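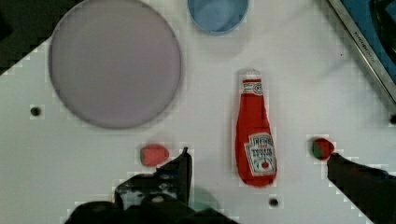 *Wrist camera view, ketchup bottle between the fingers, plate at upper left.*

**Ticket 3617 – Tredon gripper kit, pick of bottle not reliable**
Opened: 10 August 2018
Opened by: Santosh Dwivedi, Gakham evaluation desk
Product: Tredon two-finger kit with wrist camera, on trial
Status: open, waiting for supplier

**Problem**

We are reviewing the Tredon kit for our customer in Tolville. The test is a table with toy kitchen items, and the arm must pick one item by name and put it on the plate. With the strawberry we have no complaint. With the ketchup bottle, the software reports "grasp point not stable" and the arm goes back to its home position. Of 27 attempts on the bottle, 16 ended in this way.

The bottle is a soft one, with the Heinz label on the front. I mention it because the manual speaks only about "rigid and semi-rigid objects" and does not say where the limit is.

**What I checked first**

- Gripper firmware is the version that came with the kit. I did not update it.
- Both fingers open and close fully from the manual panel.
- Cable at the wrist was removed and connected again. No change.
- Lens of the wrist camera cleaned with a dry cloth. No change.
- Force limit lowered by 2 steps. The error comes less often, but then the bottle slips when it is lifted. I put the old value back.

**Overhead view**

The supplier asked in the first phone call if the table is too full. I do not believe this is the reason, but I attach the view so they can judge for themselves.
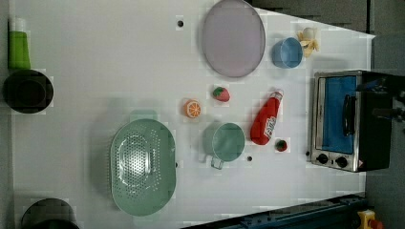
*Table from overhead: bottle right of the fruit pieces, toaster oven at the right side, colander lower left.*

The cap of the bottle points up and to the right in this view. The planner in the kit draws its approach line from the long axis of the object, so the angle matters. A small strawberry lies just below the base of the bottle, and I would like to know if the software can take the two red things as one object. In the log, the box around the bottle is sometimes longer than the bottle itself.

The small black holes in the table top are also in view. In the log they were never marked as objects, so I leave them out of the question.

**Answer from supplier (Chávez, Tredon support)**

> Thank you for the clear report. Please switch off "merge by color" in the vision settings and repeat the test. It is on by default. Please also send one close view from the wrist camera, with the bottle between the fingers. For soft objects we recommend the wide finger pads, which are sold separately.

I would have preferred to read about the pads before we ordered – the offer we received says "ready for household items" and gives no limits. I will write this in the review.

**Steps to repeat the test**

1. Open vision settings, switch off "merge by color", save, and restart the camera service. The restart is necessary, but the settings page does not tell you so.
2. Move the arm to the view position above the bottle and wait until the fingers stand on both sides of its lower half. Save one picture for the supplier.
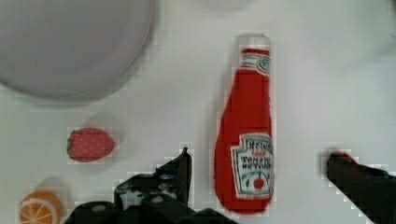 3. Run the pick command for the bottle with the force limit at its original value.
4. Write down the error text exactly as shown, also when the pick is good but a warning appears.
5. Export the log before the next run. The kit keeps only the last one.

**Still open**

- Tredon to confirm if the wide pads can be lent to us until the trial ends in September.
- Tredon to say what "semi-rigid" means in the manual.
- I will repeat the full series with the new setting and add the result to this ticket.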